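Clasier breakfast club adds a second room and a longer morning

The free breakfast club at the Clasier community hall is growing! Starting in March, the club will open its side room as well as the main hall, and the doors will be unlocked at 6 in the morning, early enough for families who catch the first bus down to Drarkia.

It began with one toaster and a borrowed kettle, and on its first morning 13 people came. The menu is still short, with bread, fruit, oatmeal and tea or coffee, and regulars seem to like it that way. There is no sign-up sheet and no charge, and anyone at all can walk in and sit down. 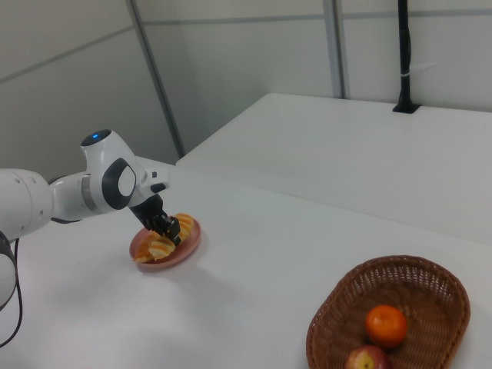
Bread on a pink plate, with an orange and an apple in the basket.

Most of the bread comes from the Cormier bakery on the hill, where Diane Cormier starts her ovens long before sunrise. She has promised to bake 20 extra loaves a week once the second room opens, and she is trying out a seeded rye that kids at the last tasting gobbled up (even the ones who swore they hated seeds). Leftover slices get turned into bread pudding, and if you have never had the bread pudding at Clasier, go early, because the pan empties fast.

Fruit is the other big success. The Ternine orchard sends apples through the winter, a little smaller than store apples and wonderfully crisp. Oranges are bought with money from the fall soup supper, which had its best turnout ever last year.

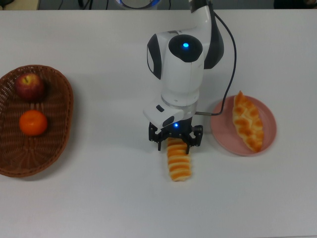

What's new in March

The side room will be the quiet one, with puzzles, newspapers and a long table for homework. Music stays in the main hall, where Normand Cloutier plays the old upright piano whenever his fingers are warm enough. He takes requests, and he knows a lot more polkas than you might expect.

Oatmeal will now come with a toppings table, and families are welcome to bring a jar of jam to share. Please label it if it has nuts in it. Cups and bowls are provided, but bring your own travel mug if you want coffee for the road.
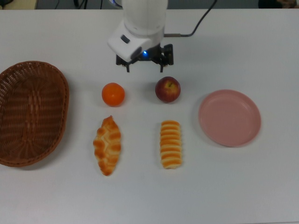 An apple and an orange on the white tabletop.

Getting there should be easier too. The side entrance has a new ramp, and the parking lot behind the hall will be plowed by 6 on club mornings. Two bikes' worth of rack space has grown to 13, which is great news for the middle school crowd.

More help is needed with pouring, toasting and dishes, and a shift lasts 2 hours. You can come once or every week. Leave your name at the front desk, or just turn up and grab an apron. 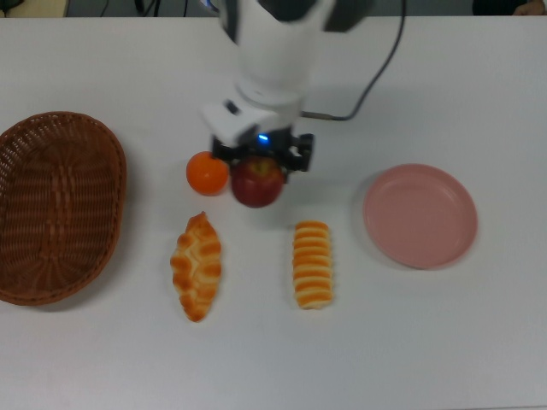
Maëlle Beaulieu says she would love to see the club stay open through the summer as well, when the school cafeteria is closed and a lot of kids on her street skip breakfast. She has already put her name down for the July mornings, if there are any.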